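Kitchen and floor walk-through, Lurberg house
Checked 24/05/2019, using the Godlow home safety list

What a great kitchen to go through! Notes are next to each item so you can tick things off as you like.
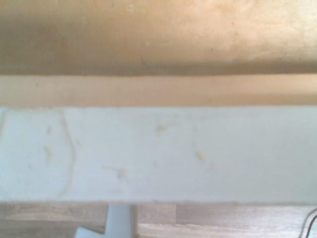
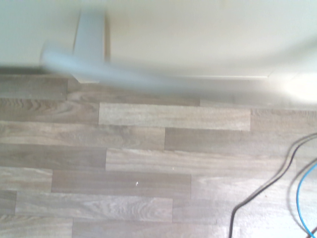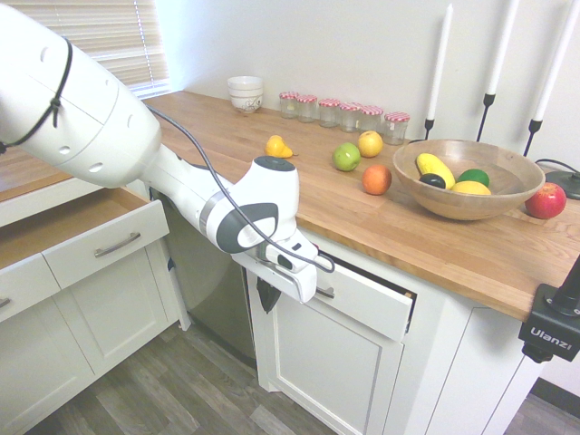
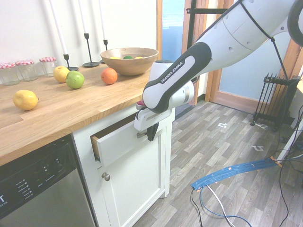 1. Walkway clear of trip hazards: FIX. Cables lie across the floor, so clear them before the Yensuk delivery comes.

2. Drawers and doors shut when not in use: FIX. An open drawer is right at hip height (ouch!). Add soft-close runners if you can, the Arkby ones cost me 30 for the pair and I love them.

3. Candles upright and firm: FIX. Tall tapers need to stand straight, so reseat any that lean. Never light them near the blinds.

4. Cords on the counter: LOOK AGAIN. Tuck them along the wall, well away from the sink.

5. Glass jars set back from the front edge: OK. Lovely checkered lids, by the way.

6. Fruit: OK, but put any strays back in the wooden bowl before they roll off.

7. Extinguisher within 10 feet: not checked, please measure.

8. Smoke alarm test: do it today, then again in February.

Score 174 out of 200, a really strong start. Send me the extinguisher distance and I'll add it to the sheet.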